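3. Posting an arrest or court item in Preltico

Read section 2 first if you havent set up your desk login. Belay has to be running before you start – check for the green dot next to your name.

1. Open the Courts tray. Click New item.

2. Pick the item type: Arrest, Charge, Hearing or Sentence. Pick the right one now. Changing type later wipes the source box.

3. Fill in Name, Age, Town. Name goes in exactly as it is on the charge sheet. Stage names and nicknames go in the Also Known As box, not in Name.

4. Source box. Paste the police statement or the court list number. At least 2 sources for an arrest, one is ok for a hearing.

Note: "Online reports" is not a source. Preltico will accept it but the night editor will send it back.

5. Attach a picture. Use Browse, pick the file, wait for the bar to finish. Then type the caption in the Caption line. Max 243 characters, spaces count.

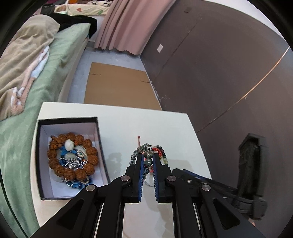

Fig. 3 – Beaded bracelets on a white tabletop, open box at left.

6. Set the status. Accused, Charged or Convicted. The status puts the wording into the headline template, so a wrong one goes straight to the front page.

CAUTION: Never set Convicted from a phone call. Wait for the court list. If the person is under 18, tick Withhold Name before you save, not after – drafts are visible to every desk in Sidavville.

7. Click Save Draft, then Send to Legal. The item locks. Legal usually clears it in 10 minutes, longer on weekends.

8. When the lock icon goes gray, click Publish. Dideo picks up the item for the video page on it's own. Dont upload it there by hand or it shows up twice.

Corrections

Open the live item, click Correct, type the change and the time. Do not overwrite the old text. Charges dropped or bail granted – new item, link it to the old one with the Related box.

If the item stays locked for more than 3 hours, log out of Belay, log in again, reopen the tray. Still locked, call the desk and ask for Saron Fikre. Have the item number ready.

Last updated: 2011-01-29

Contact the desk | Copyright Preltico | Back to top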